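A Bin Full of Junk and a Robot That Has to Guess

Week four of grasp collection, and I finally have something worth writing up!
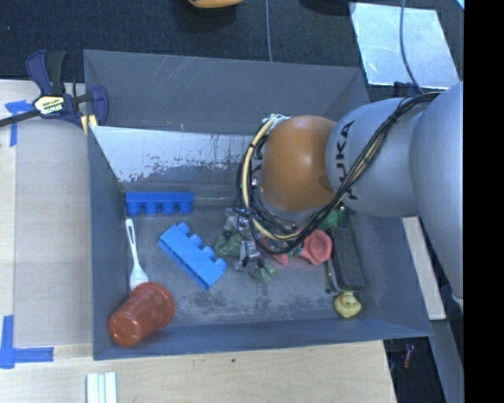
What we're after

The short version, for anyone who came over from my bread posts: we want a robot arm to reach into a messy bin, pick something up, and know before it closes its gripper whether the pick is likely to work. There's no list of objects with neat 3D models behind it. The system gets a picture of the bin, a proposed spot and angle for the gripper, and it has to come back with a number between zero and one. To learn that, it needs examples, and an example for us is one attempt: the picture before, the spot, the angle, how far down the arm went, and whether anything was in the gripper at the end.

That's it. I love how plain it is. You could write the whole record on an index card.

The project is called Clestorent (Thaddäus Rainer picked the name, and he won't tell us where it comes from), and there are four of us on it in the back half of the Mornstead building. Thaddäus does the arm control. Adwoa Kpodo does the learning side. Waltraud Kälin built the logging and is the reason any of our data can be found again. I do the bin, meaning I choose what goes in, run the sessions, and look at far too many pictures of plastic.

Choosing the junk

I thought this would be the easy part. I went to the discount store with a basket and came out with party cups, spoons, toy bricks, bath toys and a stack of sponges, and figured we were set for a month.

Well! The first sessions were almost useless, and it was my doing. I'd bought too many things that were easy. A toy block has flat sides and keeps its shape, and if you come down on it at nearly any sensible angle you get it. The model learned to love blocks. It would go for a block across the whole bin and ignore everything else, and the success numbers looked fantastic, and Adwoa was suspicious right away.

So now I think about the mix in terms of how things fail. Blocks stay in, two or so at a time. A rubber duck is great because it's squishy but has that round back, and the grip can slide right off if you come in too high. Spoons are wicked. They lie flat, there's hardly anything to get hold of, and when one leans up against a wall of the bin you get a completely different problem from the same spoon. Clear and see-through plastic is in every load now, cups and crumpled bits both, because the depth readings go strange on it and I want plenty of those in the set. And I always put in something long and dark. Dark foam seems to swallow light, and the arm has to learn to cope with a shape it only half sees.

Crumpled stuff deserves its own paragraph. I was against it at first. It never lands the same way twice, so how would anyone learn from it? Adwoa's answer was that this is exactly what she wants, and she was right, and I've been crumpling things with real joy ever since. My daughter Ursina has started saving me wrappers.

The bin itself

Ours is a big gray one with tall sloping walls. The slope matters more than I expected. Things slide back toward the middle when the arm bumps them, so we don't lose half the load into the corners (we still lose some into the corners). It's clamped to the table at the back left, and I check the clamp before each run. In the second week I didn't, and the bin crept sideways a little with every bump over a long afternoon. Waltraud spotted it when she flipped through the saved pictures quickly, like a flip book. We threw out 254 attempts. I have not skipped the clamp check again.

The walls are scuffed and scratched by now, the paint-like surface at the back has gone whitish and ragged, and I asked whether we should swap in a fresh bin. Adwoa said to leave it. If the model only ever sees a spotless gray background, it might decide a scratch is a thing to pick up the first time it meets one. Good point! We have a second bin on the shelf for testing later, and it's staying on the shelf until then.

How a session runs

I dump the load in from a tub, with no arranging. I had to train myself out of arranging. The first few times I caught my hands spreading things out nicely so that nothing overlapped, and a bin like that teaches the robot about bins that don't exist.

Then I step back behind the line, Thaddäus or I start the script, and the arm gets going. It takes a picture, picks a spot, goes down, closes, lifts, checks the gripper, and lets go over the bin again. The letting go is lovely because it does the stirring for us. Every drop shuffles the pile a bit, so the next picture is a new one.

At the start the spots were chosen nearly at random. You'd see the gripper come down with great confidence on bare floor, close on nothing, and go back up. I found this hard to watch for a whole morning, but those misses are worth having. A learner that's only been shown good picks has no idea what a bad one looks like. These days part of the attempts follow the current model and part are still random, and Adwoa moves the split as we go. She says if we let the model choose everything, it'll keep visiting its favorite places and never find out about the others.

We swap the load after up to 2000 attempts, sooner if the pile has gotten stale. Stale is my word. It's when everything hard has drifted to the edges and the arm keeps lifting the same two things in the middle.

Did it get anything?

This was our biggest argument. How do you label an attempt as a success without a person sitting there?

Our first rule was the gripper opening. If the fingers closed all the way, they were empty, and if they stopped early, there was something between them. Simple and cheap. It also calls a thin spoon handle a miss almost every time, and it calls crumpled film a miss when it's squeezed flat. So the very things I'd put in to make the set harder were getting the wrong label, and the model was being taught that they can't be picked up at all. Ouch.

Waltraud's fix was to take one more picture after the lift, with the arm out of the way of the bin, and compare it with the one from before. If something's gone from the pile, then it's in the gripper. We use both checks now. Where they agree, the label stands. Where they disagree, the attempt goes into a folder, and a person looks at it.

The person is me! I did 3099 of those over the past weeks, mostly in the late afternoon with the radio on. It's oddly good work. You start to notice patterns you'd never get from a chart. The disagreements bunch up around see-through pieces, and there's a second bunch where two things came up together and one fell off on the way. We hadn't even thought about doubles. For now a double counts as a success, but we keep a separate mark on it so we can change our minds.

A few small things that helped

Write down the load. Every session has a plain text note with what's in the bin, when it went in, and anything odd. Mine from the first week say things like "same as before plus cup," and they're no help to anyone.

Look at pictures every day, and not only the ones the system flags. I pull a handful at random with my coffee. That's how I noticed that the light from the side window was making a bright stripe on the bin floor for an hour each morning. We kept those attempts, by the way. The stripe is part of the world too. We just noted the times.

Keep some objects back. I have a box labeled Tavero, after the shoe store it came from, with 9 things in it that have never been in the bin and won't be until test day. My brother Luzius asked me what was in it at dinner and I wouldn't even tell him, which was silly, since he doesn't work here and the robot doesn't eat with us.

Don't fix the pile mid-run. If the cup rolls into the corner and sits there, it sits there. I know. It's hard.

Where we are now

The model has been retrained twice on what we've got. After the second time I saw it do something that made me yell for Thaddäus -- it went for a spoon near the wall, and it turned the gripper to come in across the handle, where before it always came down along it. One pick proves nothing and Adwoa told me so straight away, but she came over to watch the next few all the same.

Next up is a load with no blocks in it whatsoever. I want to see how it does without its favorites. After that we'd like to try a second gripper with softer fingers, which means a new round of collection and, I'm told, an answer by July on whether any of the old examples carry over. Adwoa thinks plenty will. Thaddäus thinks very few. There's a cake riding on it, and I'm baking it either way.

If you've done this kind of collection yourself, I'd love to hear what you put in your bin, especially anything nasty and thin. Comments are open. And the rye post is coming this weekend, I promise!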